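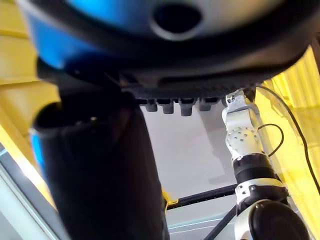 Talk notes, Ratau wrist-view study. Slot is 30 minutes, leave 10 for questions.

Opening. Say what we did in one sentence: we trained a policy on wrist camera views alone, then added a fixed overhead view and measured what changed. Same arm, same tasks, same training code.

Why we looked at it. The Wamano setup has always had both cameras. The overhead one gets bumped and then has to be calibrated again. If the wrist view does most of the work, we could drop the other one.

The view on screen is a normal one for us. Point out how close things get. The big blue and black object fills the top and is blurred. The four pegs under the rim are easy to pick out against the pale background. Yellow panels on both sides, leave those for the lighting slide.

Data. Some 1,000 demonstrations, collected in August, split over 6 tasks. Every demonstration kept, including the slow ones. Mention that the Denberg set was held out and never used for tuning.

Result. Wrist only matched both cameras on the short-reach tasks. It fell behind when the target started out of view. The arm would move the right way at first, then drift - go slow here, people ask about it every time.

What helped: giving the policy a short history of past frames. That closed most of the gap on the search tasks. A wider lens helped less than we expected.

Limits. One arm, one lab. We have not run the Ruddock benchmark yet. Lighting was kept fixed, and yellow panels may look different under other lamps.

If time is short, skip the lens slide and go straight to history length.

Last slide: link to the code, then questions.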